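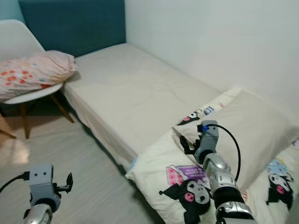

Subject: Re: Staging timeout and the Gralness rounds
Date: 27/06/2024
List: Pilton Bracket and Heads-Up Racers

A racer wrote:

> Two questions before I send in my entry for Gralness. First, the sheet
> says the timeout starts when "three bulbs" are lit. Is that three
> pre-stage bulbs, or both of one lane's bulbs plus the other lane's
> pre-stage? We run it the second way at Pilton. Second, my car went
> 3332 pounds with me in it at Parham and the class minimum is 3000
> plus the engine adder. Do they weigh after every round or only after
> qualifying? I was sent to the scales once at Parham and waved past
> twice, and I'd like to know what to expect.
>
> Also, has anyone changed converters on a Sisodia transmission without
> pulling the headers?

Taking these in order.

The Gralness tree is set the same way as ours. One lane fully staged and the other pre-staged makes three bulbs, and that starts the clock. Two cars sitting in pre-stage will not start it, and the starter handles that case by hand. The timer there was set to ten seconds last year. Ours is seven. If you are used to ours you will have time to spare, but do not plan your burnout and line-lock release around it. The number can be changed at the drivers' meeting.

If you are timed out, your lane gets the red light and the other driver gets the win on a legal stage. He still has to stage under power and take the tree. It has been argued both ways on this list, so read section 4 of the Gralness sheet, which is plain on the point.

Deep staging is allowed in the heads-up classes only. Write DEEP on the window where the starter can see it. It does not buy you extra time.

On weight: all cars cross the scales after each qualifying pass. In eliminations only the winner is weighed, and he has to go there straight from the return road. Do not stop at your trailer first. The adder for small blocks over 335 cubic inches is on page two of the sheet, and you need to work it out from your actual displacement and not the advertised one. With your car at 3332 you should have room, but that was the Parham scale. It read heavier than the Gralness one for my car, with the same fuel load. Make a check pass over the scale on Friday while it is open and adjust ballast from that figure.

Ballast has to be bolted. Shot bags are not accepted, including bags inside a bolted box.

I have done the Sisodia converter with the headers in place. The driver's side collector has to come off and the crossmember has to be out. Support the engine at the back of the pan with a block of wood. Check converter pull-out before you torque the bolts. Mine was short and needed washers.

Entries for the September race are on a separate form. The one going around now covers Gralness only.

--
Pilton list, car 335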